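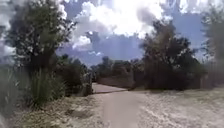
Willeo Peel-and-Stick Backsplash Panels, Messina pattern: four months in
Posted Wed 28 October by Eulalia Valdebenito

I went into this one expecting to peel it all off again by the end of summer. Every stick-on backsplash I've tried has let go behind the stove first, and the ads for the Willeo panels say pretty much what the ads for the others said: no grout, no saw, done in an afternoon.

They're still up. I have complaints anyway.

The panels come ten to a box and are meant to look like small stacked tile. I ordered the Messina in the color they call Oat. On the website it's a warm cream. On my wall, under an ordinary warm bulb, it's closer to putty, and by the window it goes slightly green. Willeo will mail you a sample, but it's a piece the size of a playing card and you can't judge a wall from that. Buy one full panel first and tape it up for a few days. The Dindthorpe, same line, looked truer to its picture when I saw it at a neighbor's house, though it has a fake stone texture I wouldn't want to wipe bacon grease out of.

Putting it up

The box says an afternoon. Mine took a full Saturday and most of the next morning, and my kitchen is small. Washing the wall and letting it dry ate the first two hours. The straight runs went fast after that. The outlets didn't. The panels are stiffer than vinyl and thicker than they look in the ads, so a utility knife needs three or four passes, and the face chips if you rush. I ruined two panels. Order an extra box if you have more than a couple of outlets, and check that the lot numbers match, as my second box was a hair lighter than the first.

The edges interlock, sort of. From across the room you don't see the seams. Standing at the sink in the morning with the light coming in sideways, I see every one of them.

The adhesive

It grabs hard. You get one chance to shift a panel, maybe two if you've barely pressed it. One corner near the stove lifted in the third week and I put it back with a dab of construction adhesive. It has stayed put. I keep a metal guard behind the back burner, so I can't tell you how the bare panel takes heat over time, and the instructions are vague about clearance from a gas flame. I emailed to ask and got a link to the same instructions.

"Removable" is printed on the front of the box. I pulled one of my ruined panels off a test spot in the pantry and it took paint and a bit of drywall paper with it. Renters, take note.

Cost

I spent $57 a box and needed six, counting the extra. A tile guy quoted me $800 for real ceramic, labor included. So I saved money, less than I'd hoped, and I have a plastic wall.

I also looked at the Skercombe sheets. They're cheaper and much thinner, and the one I handled in the store had already creased at a corner.

Cleaning is fine. Tomato sauce wipes off the face with dish soap, but turmeric left a faint yellow line in one seam and nothing I own will shift it.

Three stars out of five. I'd use them again in a laundry room.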